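I have been thinking about buying outdoor chairs for most of my adult life, or at least it feels that way, and I've come to a firm opinion. We should all stop buying sets.

You know the ones I mean. Six matching chairs and a table with a hole in the middle for an umbrella, sold as one big flat box, and the whole lot goes grey together and wobbles together and gets dragged to the kerb together. I've owned two of them. The second was called the Cotberg, it cost me more than my first car's last service, and I was very proud of it for one summer.

The trouble with a set is that you're buying somebody else's guess about your life. Six chairs! There are two of us most nights and eleven at Christmas, so six was wrong pretty much every day we owned it. The table was too big to carry and too small to feed anyone properly. And when one of the chairs lost a slat (my fault, I stood on it to reach the gutter) I rang the shop and was told the colour had been discontinued. I could have a new set for 30 per cent off, though.

So now I buy chairs one at a time, mostly second-hand, and I've never been happier out the back. My favourite is a folding hardwood thing I picked up in Malton for 37 dollars. It had been left under a tree for years and was the colour of a wet footpath. A bit of sanding, a new bolt from the hardware shop, and it's the one everybody heads for. Next to it is a low canvas sling chair that doesn't match it in any way at all, and next to that a metal café chair in a green I wouldn't have picked. They look like they're having a chat.

I'll admit cushions are where my theory gets a bit shaky. A set comes with cushions that fit, and mine never do – I've got tie-on pads, a couple of old floor cushions and one round thing that slides off if you laugh too hard. My rule these days is covers with zips, in a fabric that can go through an ordinary wash at home. If the label says sponge clean only, I put it back. Life's too short to sponge a cushion. 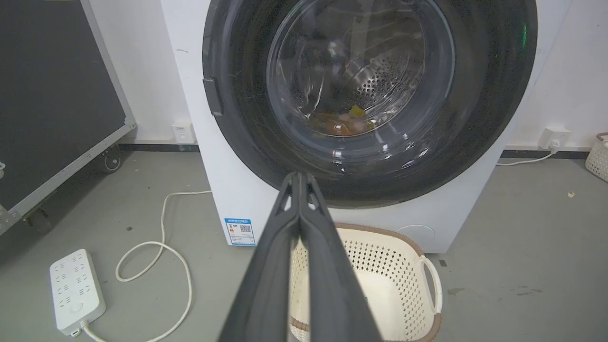
Nechyporuk wrote to me after I'd aired some of this before, and wasn't having it. A matching set is easier to look after, went the argument, as you oil the lot on one afternoon with one tin, and you can stack it and throw one cover over the top for winter. Odd chairs need odd care, and most people won't bother.

Fair enough, I thought, and I did go quiet for a day or so. Stacking is a real point. My lot take up half the shed, and getting the mower out in November is like playing pick-up sticks with furniture. But I don't think the bit about the oil holds up. I never did oil the Cotberg on one afternoon. I looked at all that timber, thought about all that timber, and went inside. One chair, though, I can do while the kettle's on and the radio's going. I do one when it looks thirsty and leave the rest alone.

Then there's the money. A half-decent set where I live starts at 300 dollars and you can feel it flex when you sit down. The Trurner one in the window near the station was a lot more than that and still had plastic feet that pop off if you drag it over pavers. Put the same money towards three good chairs over a couple of years and you'll have three good chairs, and you can borrow the neighbours' for Christmas, like everyone did when I was a kid.

If you've got a set and you love it, keep it, of course. Oil it, cover it, stand on something else to do the gutters. But if yours is on its last legs this summer and you're eyeing off another big flat box, try buying just the one chair first and sit in it for a while. I've got my eye on a rocker at the moment, and the shed will have to cope.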